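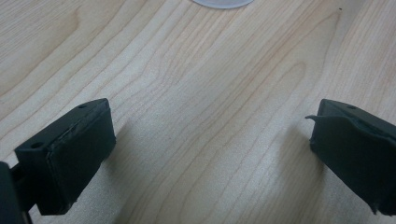
Home » Work With Us » Water Sampling Technician (Part Time)

Brernden tests private wells for nitrate, iron and coliform bacteria. We need one technician for the Pila route, 4 days a week, starting in February.

Duties: collect samples at the tap and at the wellhead, record pH and temperature on site, and deliver bottles to the Mohammadi Street lab the same day. The route covers 99 wells. Pay is $975 per week before tax. 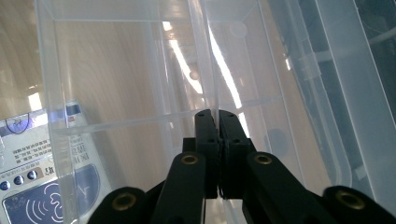
Do I need a state sampling license to apply?
The license is required by the end of the trial period. Brernden pays the course and exam fees.

Requirements: valid driver's license, ability to lift a full cooler, legible handwriting. Experience with Trevon meters is useful but not required. Applicants must be able to follow a written chain-of-custody procedure without changes.
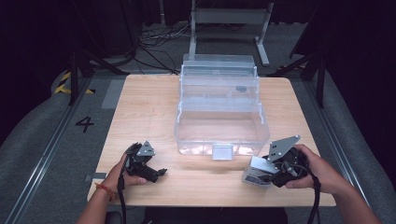 Clear storage box with stacked trays, on a table.

Send a resume and two references to Kausar Jadoon, Field Services, quoting job number 3635. Incomplete applications are not reviewed.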